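Textbooks > Study Skills > Reading to Remember > Chapter 2

Print this page | E-mail this page

Chapter 2
Marking a Text

Most students begin to mark a text too early. They open the chapter, take the highlighter in the hand, and color the first sentence that sounds important. After one page the half of the paragraphs is yellow, and the student can no longer say why.

In this chapter we look at marking as a part of reading. We will use one short article, "The Canal at Trerow," which is 1,000 words long and is printed at the end of the chapter. Please read it once now, without a pen. It is a simple text on the history of a small town, but it contains several claims that depend on each other, and a reader who misses the second claim will not understand the last one.

First we must separate two kinds of marks. A mark of place shows where something is, so that you can find it again. A mark of thought shows what you decided about it: a question, a doubt, a link to another page. Highlighting is almost always a mark of place. It is useful, but it keeps no record of your reasons – these you have to write in words, in the margin or on separate paper.

The exercises in Section 2 ask you to mark only one passage on each sheet. Students often find this rule too strict in the first week. Try it before you change it. When the article has been marked, put it away until the next day, then look only at the marked passage and write down what the rest of the page said. 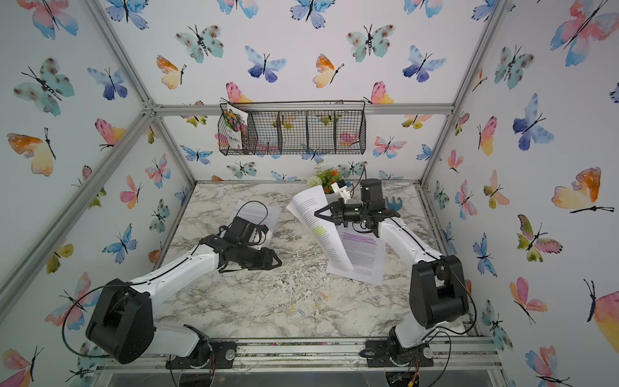
Zoriana Pavliuk objects that one passage is not enough for a legal or a medical text, where each sentence may carry a condition, and that her own students in Liveck mark every exception with a short line in pencil. We agree with her for such texts, and we return to them in Chapter 5. For the general reader the limit stays useful.

Before you continue, answer in your notebook: what do you usually mark, and when did you last read it again?

Contact | © Briltcombe Learning | Back to top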